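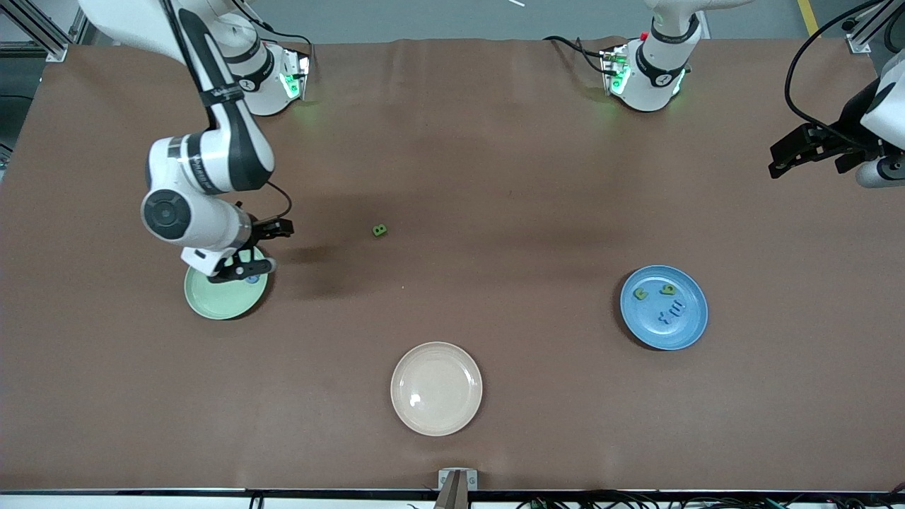
Skoretti is a studio and supply workshop for landscape painters. We prepare panels, grind a small range of oil colors, and run a painting school in the same building in Holtuditz. The school opened first. Panel making was added when the students' boards kept warping over the winter.

## Panels and grounds

All panels are cut to order and sealed on both faces and all four edges before the ground goes on. The standard ground is chalk and hide glue, sanded between coats. An acrylic ground is available for painters who work outdoors in damp weather. Batches are limited to 40 panels, and each batch number is penciled on the back with the month of sealing. The shop has shipped 930 panels under the current numbering system.

Metalis is our line of primed aluminum panels. It is meant for large work, where a wood panel gets too heavy to carry to the site. The surface is abraded, degreased, and primed with 2 coats. Do not apply the chalk ground to Metalis panels; it will not hold.

## Color

Bai is the name of our oil paint. Each color contains one pigment in linseed oil, with no filler. The range leans toward earths and blues because those are what our own painters use for hills, water, and distance. Drying times differ by color and are printed on the label.
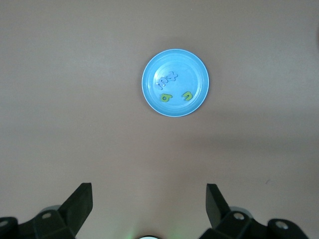 ## The school

Classes cover drawing from a fixed point, value studies, mixing, and finishing a large canvas from small outdoor sketches. Outdoor sessions run from April to October along the river and on the ridge north of town. Studio sessions continue through the winter under north light.

The library holds 1,000 student studies, filed by site and hour of day. Current students may borrow them. Visitors can view them in the reading room by appointment.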